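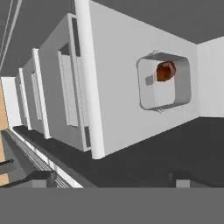
Skasineo kitchen runs: the door contact fault
November 2018

Skasineo is our program for testing household pick-and-place work, first in simulation and then on one real arm in the Nultby lab. The simulated house is called Fliser. It has a hallway, a main room with recesses in the walls, and a kitchen with a refrigerator that opens. The motion software is Sitompul, and the same build runs on both sides. The point of the setup is that a motion which passes in Fliser can be tried in the lab the same day.

In August a motion that had passed in Fliser drove the forearm of the real arm into a refrigerator door. No person was inside the fence. The door was bent at the top hinge, one joint cover on the arm cracked, and the wrist had to be recalibrated. This page covers what the arm was being asked to do, what the fault was, and what has been changed. It was put together by Endang Tuhumury, who looks after the simulation, and Thirumalai Varghese, who runs the lab arm.

The work

A run in Fliser is one task from start to finish. The arm is told what to fetch and where to put it, and it has 60 seconds to do it. At the end the simulator records whether the object arrived, how hard the fingers pressed, and every contact between the arm and the house. A run with any contact above the limit is supposed to be marked as failed, even if the object ends up in the right place.

The tasks are grouped by how much room the arm has. Wall niches and open shelves are the easiest. The object sits still, the opening does not change shape, and the only way to hit anything is to come in at a bad angle. Counter tasks come next. There is more to knock over, but the approach from above is usually clear. Refrigerator tasks are the hardest group, because the doors move and take up space that was free a moment earlier.

The niche and counter tasks were not affected by the fault. We reran all of them after the accident and the results matched the old ones. They are mentioned because for the first two days we were looking in the wrong place. The log from the lab arm showed a late message from the gripper just before the impact, and a late gripper message can come from any task. We went through the grasping code and the carrying code before anyone looked at the door.

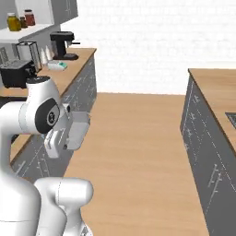

Carrying a held object is where the gripper timing matters most. Sitompul waits for the fingers to report a steady force before it lets the arm move off. If the report is late, the arm waits. If it is very late, the arm stops and the run is marked as failed. All of this worked as written. The late message before the accident was a real delay, caused by a loaded network switch in the lab, but the arm had handled it properly. It waited, got the report, and then moved off along the path it had already planned. The path was the problem.

Thirumalai had the lab log and Endang had the simulator log for the same motion. Laid side by side, the joint angles agreed all the way up to the impact. That should have told us something sooner. The real arm had done exactly what the simulated arm did. The simulated arm had gone through the door.

The fault

When a refrigerator door in Fliser is opened, the simulator needs the gripper to be able to touch the handle without the contact counting as a collision. Otherwise every door task would fail as soon as it began. There is a list of pairs of parts whose contacts are ignored, and opening a door adds the gripper and that door to the list. When the handle is let go, the pair is taken off again.

Two things were wrong with this. First, the entry was made with the name of the whole arm and not the name of the gripper. For as long as the entry was on the list, the forearm, the elbow and the shoulder could all pass into the door and nothing was recorded. Second, the entry was only taken off if the handle was let go in the normal way. Some tasks start with the doors already open, to save time. In those tasks the handle was never held, so it was never let go, and the entry stayed on the list until the run ended.

The planner uses the same list. It looks for a short path, and to the planner an open door on the list is empty air. So the paths it picked on the way out of the refrigerator often cut across the edge of the door. They were a little faster than the paths that went around it, and they scored better for that reason. The door was still drawn in the viewer. Anyone who watched the run from the right side could have seen the forearm sink into it, but most runs are not watched. 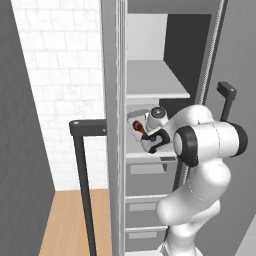

A refrigerator task in Fliser. The gripper is beside the brown object on the lower shelf, with a door open on either side.

How many runs were affected

The batch that approved the motion had 192 refrigerator runs in it, all started with the doors open. We played every one of them back with the list emptied. In 13 runs some part of the arm entered a door by more than the width of a joint cover. All 13 had been marked as passed. The motion tried in the lab was one of them, chosen because it had the shortest time in the batch.

In the rest, the arm kept clear or brushed the seal lightly enough to stay under the contact limit. We would still not have wanted those brushes on the real door, and the limit has been lowered for anything that hinges.

Earlier batches used closed doors at the start, so the second part of the fault did not apply. The first part did, for the time the handle was held. We have played those back too. The forearm stayed clear in all of them, mostly because an arm that is holding a handle has few other places to put itself.

What happened in the lab

The lab refrigerator is an ordinary unit with the compressor taken out. On the day of the accident it was bolted to the floor with both doors propped open by wedges. That mattered. A free door would have swung when the forearm reached it, and the damage would probably have been a scratch. With the wedge in place the door had nowhere to go, and the arm kept pushing until its own force limit stopped it.

The force limit on the forearm was set for carrying, so it was higher than it needed to be for an empty return. It tripped, the brakes came on, and the arm held its position against the door. Thirumalai pressed the emergency stop from outside the fence a moment later. He then had a second problem, because with the brakes on the arm could not be moved away from the door without powering it up again. The release lever for the brakes is on the base, on the far side of the refrigerator. He cut the power at the wall, took out the wedge, and let the door move off the arm before going near the lever.

The wedges are gone. The doors are now held by magnets that let go under a light push.

What has been changed

The ignored-contact entry now names the gripper fingers only. The palm, wrist and forearm are never added for any reason.

The list is cleared at the start of each run and again whenever the fingers report open. A task that starts with open doors begins with an empty list.

The planner no longer reads the list. It has its own, which holds the handle being grasped and nothing else. This made planning slower for door tasks – by enough that some of them now run out of time. We have left those as failures for now and did not raise the time limit.

Every batch now includes 7 check runs where the arm is ordered straight through something solid: a counter, an island, a wall, a shelf, a drawer front and each refrigerator door. If any of the seven comes back as passed, the whole batch is thrown out. The first time this was turned on it caught a missing contact shape on one of the drawer fronts, which had been there since the kitchen was built.

In the lab, the first try of any new motion is done at low speed with the force limit set for an empty arm. The shortest path in a batch is no longer picked by default. Someone watches the simulated run from two sides before it goes across, and writes their name in the log.

A second release lever has been ordered for the front of the base. Until it is fitted, the refrigerator stands further from the fence so there is room to walk behind it.

Still open

The viewer draws parts passing into each other without any sign that something is wrong. Endang has a version that turns the overlapping part red, but it slows playback badly and is only used for the check runs.

The drawers under the refrigerator shelves have not been tested with the new planner list. They slide out into the same space the lower part of the arm uses, and until they have been through a full batch, drawer tasks stay in Fliser and are not sent to the lab arm.

The bent door has been kept. It hangs on the wall next to the fence gate, and the replacement came from the same model of refrigerator, so the measurements in Fliser did not need to change.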